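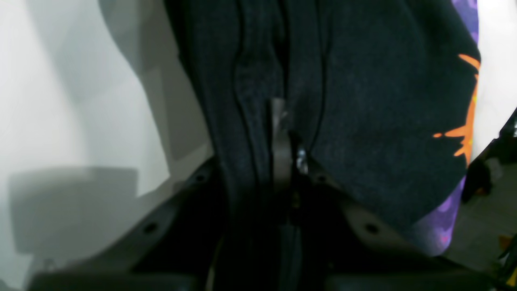
Why did the arm keep pulling after the zipper had stopped moving?
The pull limit was read from the wrong table, so the controller believed it still had a lot of force to spare.

Sat 4 November, Derkdale, bench notes, K. Limsakul

I write this while I still remember it well. Task was the jacket zipper on the Zadura cell, dark garment, same program as in March with the new force settings loaded by me on top. Run 129 stopped with a fault on the wrist axis. The log shows that the slider position did not change for 3 seconds and the commanded pull was still going up. The program should have given up long before that and opened the fingers. It did not give up. The drive protected itself, and only then did everything stop.

After the stop the fingers stayed closed on the fabric, as they are made to do when a fault comes. I was standing near and I wanted to free the garment by hand. I put my left hand close to the fingers before I pressed the emergency stop. The motors were in hold, so nothing moved, but the order was wrong and I want it written down. The cell was not in a safe state only because it was quiet.

Correct order, for me and for all who use this cell:
Press emergency stop.
Wait until the drive light on the cabinet goes out.
Then use the release on the gripper.
Then touch the fabric.

Next I looked for the cause. First I suspected the finger pads, that they could be catching on each other when nearly closed, and so the force reading would be false from the start. 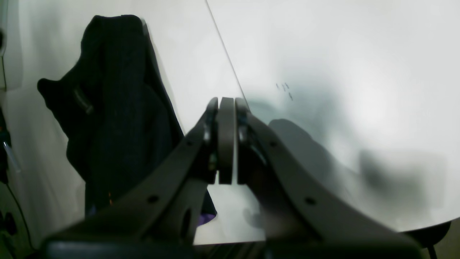 The zero reading with no load was good, and it stayed good when I repeated it at two other wrist angles. So the sensor is not guilty. I compared the parameter file with the one from March and there it was: the limit for this task points to table 4, and table 4 is for the Condisport bags, which have a big coarse zipper and need a much stronger pull. Table 3 is the one for clothing. I had copied the header from the bag task and did not change the number. My mistake, and the loader gave no warning. It checks only that the table exists.

I changed it to table 3 and started again at low speed, with my hand on the stop button the whole time. Up to run 147 there was no fault on the wrist axis. Two runs ended early with "slider not moving, release", and this is the behavior we want.

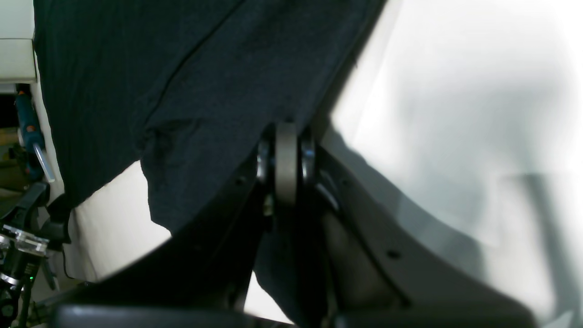 Fingers at the lower edge of the navy fabric, seen from the wrist camera.

Still open:
The loader must compare the task name with the table name and refuse if they do not match. I can write this but someone else should review it.
The wrist axis took a hard load in run 129. Please do not go to full speed before the backlash is measured.
Time limit for a stuck slider is still missing from the main program. Now it depends on force only.
Print the stop order and put it on the cell door.

I have left the cell at low speed, and the old parameter file is saved with "bad" in its name. Please do not load it.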